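7. Laying out the table and teaching the first stack

Read section 6 before this one. If the arm is not yet bolted to its column, it has no business being near crockery.

7.1 What goes on the table

Trornus was written with plastic picnic ware in mind, for the excellent reason that it bounces. The sorting routine knows three kinds of thing: cups, bowls and plates. Anything else is filed as "other" and treated with suspicion, including your phone.

1. Switch the arm to hold and wait for the Feritbridge box to stop clicking.

2. Spread the cloth over the whole tabletop and let it hang down past the edges. We use dark green. A plain cloth in any dull color will do, but patterned ones produce bowls where there are no bowls.

3. Smooth the cloth from the middle outward. A fold line left over from the packet is fine. A ridge you can feel with your thumb will tip a cup sooner or later.

4. Put the cups together at one side, upright, with room for a finger between any two of them.

5. Set the bowls out in the middle and on the other side. Nest two if you like. The routine copes with a nested pair as long as the rims are different colors.

6. Leave the near half of the table clear for putting things down.

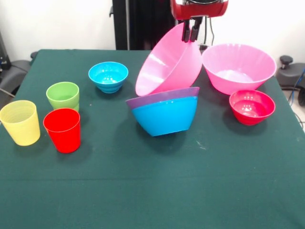 7. Open the Bhatia settings page and choose Table, then New layout. Give the layout a name you will recognize in August. "Test" is taken, as is "test2".

8. Press Scan. The list should show every piece on the cloth. If two bowls come up as one, move them apart and scan again.

Note: Bright pieces with a shiny inside can pick up a reflection that the scan reads as a lid. Turn down the overhead light or shift the bowl a hand's width. Arguing with the screen has been tried.

7.2 Setting grip and speed

1. In Grip, set the closing force to 6. Higher numbers are available and leave a crease in the rim.

2. Set travel speed to 200 for the first session. The slider goes to 3000, a figure we inherited from an earlier version of the software and have never had the nerve to visit.

3. Set the clearance height to 240. This is measured from the cloth, so if you change to a thicker cloth, run the zero again (section 5.4).

CAUTION: Keep hands, sleeves and lanyards off the table whenever the arm is live. At low speed it is slow and very persistent.

CAUTION: Check the floor as well as the table. Cables belong behind the column or along the wall. You will be walking backward at some point in section 8.

7.3 Reaching across the table

Once the stack works, try a layout with plates. They lie flat and give the fingers very little to hold, so the arm comes in low and its elbow ends up over whatever is in the middle. Run the path once with the fingers open before you let it pick anything up – the preview on the screen shows where the fingers go and is silent on the subject of the elbow.
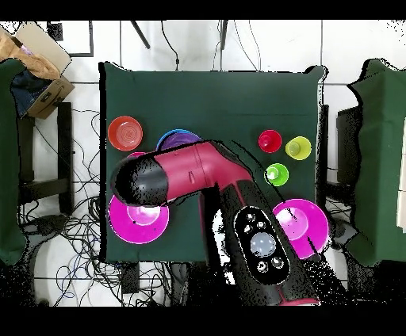

Set-up guide, part 7 | Skeria workshop notes | Revised 22 July 2024

1. Place one plate on each side of the table, well in from the edge.

2. Scan, then tap the plate you want and choose Approach only.

3. Stand where you can reach the stop button and press Run.

4. Watch the elbow and the upper part of the arm. If either looks likely to brush a cup, press stop, move the cup and begin again from step 2.

5. When two passes in a row are clean, change Approach only to Pick.

Note: The arm hides part of the table from the overhead view while it is reaching. Pieces underneath it drop off the list and come back when it withdraws. If one fails to come back, look on the floor first, then scan again.

To save the path, hold Store until the tone sounds. A short press also makes a tone, a slightly lower one, and saves nothing. We know. It is on the list for the next release.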